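Colour of the Year and Other Things I Don't Believe
Speaker notes, Mamta Thakur, Wondcombe evening talks, November

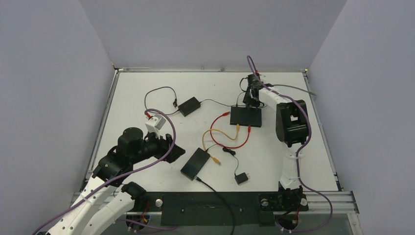

Start with the paint chart. Hold it up, let them squint. Every year a paint company tells us what colour we're going to want, and every year the papers print it as if it were weather. Ask who in the room has repainted on the strength of one of these. Wait. Then the slide: pale lavender-grey walls over a white tabletop. Ask for a name for that colour. I've had "mauve", "dirty lilac" and "dentist". On a chart it would be something like Moth Hour and cost more.

Next, the claim that colours change how you feel. Blue calms, red makes you hungry, yellow starts arguments. I went looking for where the yellow one comes from and found magazines quoting other magazines. If anyone has a proper source, see me at the break. Alasdair Gunn says his kitchen proves it, but Alasdair argued in the old kitchen too.

Derker survey. Be fair to it. They asked 1367 people what their favourite colour was and most said blue. Fine. The press release then says blue "builds trust at home". Nobody was asked about trust. Read the question out slowly, then the headline.

(If running late, skip to the Futex tin.)

Small rooms. The rule is pale walls make them look bigger. Maybe. Margarida Morais did her box room dark green and I walked in expecting a cupboard. It looked like a small green room. Before that it had looked like a small cream room.

Futex tin. Pass it round, lid ON this time. Their range has 245 colours and 16 of them are white. Ask for two people at the front to sort the white cards from warm to cool, then swap over and do it again without looking at the first order. Don't help.

Likely question from Mirko: so does colour not matter? Answer: I like colour, I've got an orange hallway. I object to being told what it's doing to me by the people selling the tins.

Last slide is the hallway. Lights up, collect the cards, check for the green one.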